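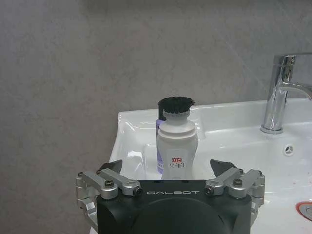 Gorunik grip trials, README

Hi! I'm Xinyi Du, and this is the folder for the gripper comparison I've been running with Xiaoqing Peng. We wanted to know how our usual jaw plates (set A) do against the longer Stemside ones (set B) on bathroom stuff, mostly bottles and cans.

What you get: 278 attempts, of which 269 are usable. The other nine have a gap in the joint log, so I left them in but flagged them with bad_log. Everything was recorded at 30 frames per second from the wrist camera, and each attempt has its own subfolder.

A bottle with a waist is a funny thing to grab. Close on the narrow part and it sits nicely, close a bit too high and you're on the ribs or, worse, the brush (sorry, brush).
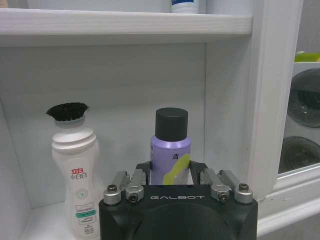

Cans were my favorite part! Straight sides, easy to line up, and I could leave the force setting at 100 the whole time. Shelves are slower going than the sink, and I drove the arm in by hand for most of those, so please don't read anything into the approach times.

Still to do: Xiaoqing is redoing the labels for set B, and the Prundex controller runs will go in a separate folder in April. If a file won't open, ping me before you re-download the whole lot.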